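The Two-Basket Method, Reviewed After a Month

Regular readers will remember that our last issue promised to settle the matter of household clutter once and for all. We have since lowered our sights and are now attempting to settle the matter of things left on top of the desk.

The idea came from Lilian Shirima, who moved to Winham from a much bigger house in Tiltcombe and had to do something about the overflow. Her method needs two baskets and a flat surface at a comfortable height. One basket takes whatever has turned up in the wrong room. The other stays empty until you carry the first lot home, and then they swap. Lilian claims it takes her 12 minutes a day. I timed myself at 22, but I stopped to read an old gas bill.

A few of you wrote in to ask what sort of baskets. Wicker, if you can stand the creaking, and rectangular, because round ones waste the corners and roll their contents into a heap. Get two sizes if you can. The larger one goes nearest to you, where the work is, and the spare can sit back by the wall and look decorative.

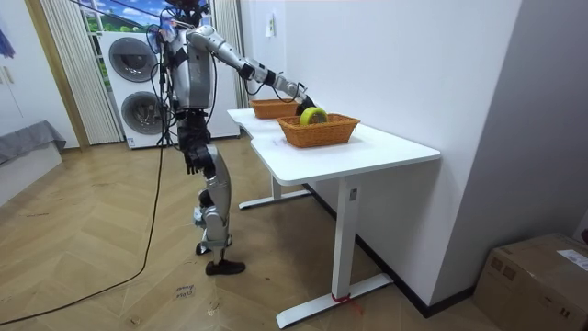

The height question caused more argument than I expected. Mwajuma Athumani does her sorting on the floor and says she has never had a bad back in her life — she is also 26 years younger than the rest of us, by my estimate of the rest of us. For everyone else, a standing desk is hard to beat. It doesn't matter much what it was bought for. Mine was meant for a novel.

Keeping the desk close to the washing machine helps too, as a good half of what lands in the basket turns out to be socks. The other half is tape, batteries of unknown vintage, and small round items that might be part of something important. Lilian's rule is that you may put a mystery object back in the basket twice. On the third visit it has to go in a drawer or in the trash. I have a drawer now that I would prefer not to discuss.

Joyce Mwakyusa tried the method for seven days and reports that her hallway is clear and her family is not speaking to her. She had been emptying their coat pockets to keep the baskets supplied, a step that does not appear in the instructions.

If you would like to try it, Lilian has typed up her rules on a single sheet and will mail you a copy. Please don't ask her about closets. She is working up to closets, and expects to have something for us by December.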